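Ticket 701: Right arm hesitates above the bowl in sim, bun-to-tray task
Project: Latico planning stack. Opened by Mylene Sebastian. Status: resolved, follow-up open
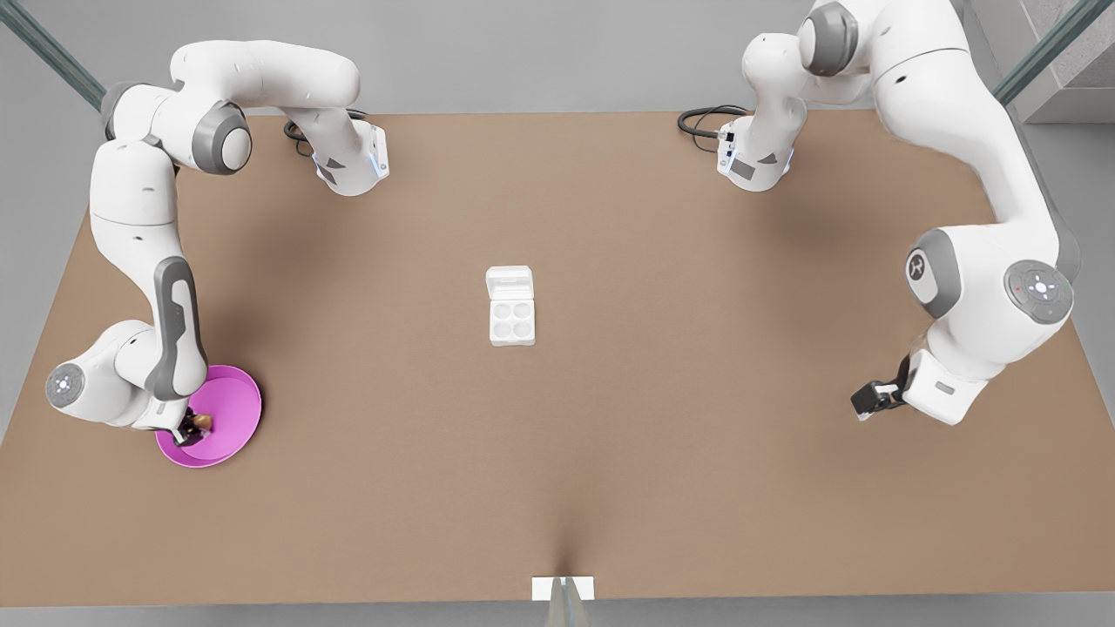
Does the hesitation come from the planner or from the controller?
The planner. The controller tracks whatever it is given, and it was being given two slightly different grasp goals in turn, so it kept splitting the difference.

Mylene, first entry
Running the pick task on the Cledley build. The right arm goes down to the pink bowl nicely, then starts to hover and twitch at the wrist before it closes. Left arm is idle the whole time and behaves. Happens on most seeds but not all of them. Seed 57 does it every single time, so please use that one. I already tried lowering the wrist gains and it only made the twitch slower (kind of pretty to watch, no help at all).

Sekar Pangaribuan
Oh, I love a bug that has a seed! Reproduced on the first try. Can you send the joint command log along with the measured positions? I want to see if they disagree.

Mylene
Attached. They don't disagree. Commanded and measured sit right on top of each other, twitch included.

Sekar
Great, that lets the controller off the hook. Next I dumped the grasp goals coming out of perception. The brown object is partly hidden by the fingers once the gripper gets low, and the pose estimator loses enough of the outline that it flips between two answers for the yaw. The thing is close to round, so both answers score almost the same. Every flip triggers a replan, and the replanner runs every 200 ms. There's your twitch.

Mylene
So it would be fine with something long and thin?

Sekar
Probably, yes. I ran a marker pen through the same bowl and got no flips. One object, a few runs, so don't quote me on it.

Things tried, for anyone who lands here from search
Raising the score threshold in the estimator: fewer flips, but it sometimes drops the object completely and the arm backs off.
Turning off replanning below the rim of the bowl: works, but then a real bump goes unnoticed. Not keeping this one.
Freezing the yaw once the fingers are inside the rim, while still updating x, y and z: works on seed 57 and on everything else I threw at it.

The third one is merged behind the flag hold_yaw_in_container. It's off by default – set it to true in the task file, not in the robot file, or the loader ignores it without a word. (That cost me most of a lunch break.)

Mylene
Pulled it, and wow, what a difference. Straight down, close, lift, over to the tray, into a well. I ran it over and over just to watch. One small thing: the planner log still prints "goal changed" on every cycle even with the yaw frozen.

Sekar
Right, the message fires before the freeze is applied. Harmless, just noisy. I'll move it.

Follow-up, still open
Brenitz branch needs the same patch, and its estimator is older, so it won't apply cleanly. Mylene has offered to take that. The left arm has only been tested idle with this flag. If you try it with both arms moving, please add your seed and planner log to this ticket.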